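4. Listing your shop for sale

With this section you prepare a sale listing in Stollora and send it to the buyers' board. Please finish section 3 (Company details) first. Without a confirmed company the Publish button stays gray.

4.1 Create the listing

1. Open Listings and click New business sale.
2. Choose the type of trade. If your shop has two trades under one roof, for example a newsstand and a parcel counter, choose the one that brings the larger part of sales and write the second in the Also field.
3. Enter the asking price without stock. The stock goes in its own field, Stock at value (SAV).
4. Enter the remaining years of the lease, then the options. Do not add them together — buyers' banks read these two numbers separately.
5. Click Save draft.

Note: The title can have a maximum of 50 characters. Spaces are counted too.

4.2 Add the trading figures

1. Export the last three years from your bookkeeping program as a CSV file. Users of Ekton find the export under Reports, Year end.
2. In the draft, click Figures, then Import.
3. Match the columns. Turnover and Gross profit are required, and Owner's wages is optional but we recommend it.
4. Check the totals against your signed accounts. If there is a difference, correct the CSV file and import again. Do not type over the totals on the screen, as the next import will delete your changes.

Caution: If your business year does not end in December, set the closing month before the import. When it is changed later, all the figures move to the wrong year and the draft must be made new.

4.3 Photos and privacy

1. Upload up to 20 photos. The first one is shown in the search results.
2. Decide if the address is visible. With Hide address on, buyers see only the town.
3. Switch on Confidentiality form if you want that buyers sign before they can open the figures.

Note: Staff often learn about a sale from the internet. Please speak with them before you publish, also when the address is hidden.

4.4 Publish

1. Click Preview and read the whole page one time, slowly.
2. Click Publish. The listing is checked by our office and appears within 9 working hours.
3. If you get error 241, the lease date is in the past. Correct it and click Publish again.

A published price can be lowered at any time. To raise it, you must withdraw the listing and start from 4.1 with a copy of the draft.

Comments on this section (1)

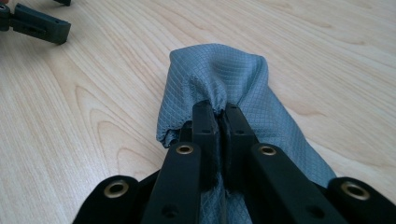 Frida Norðdahl: In 4.1 step 3, must the stock value be with or without sales tax? I entered it with tax and the preview gave no warning, but the buyer's accountant asked me about it the next day. One line about this in the manual would help.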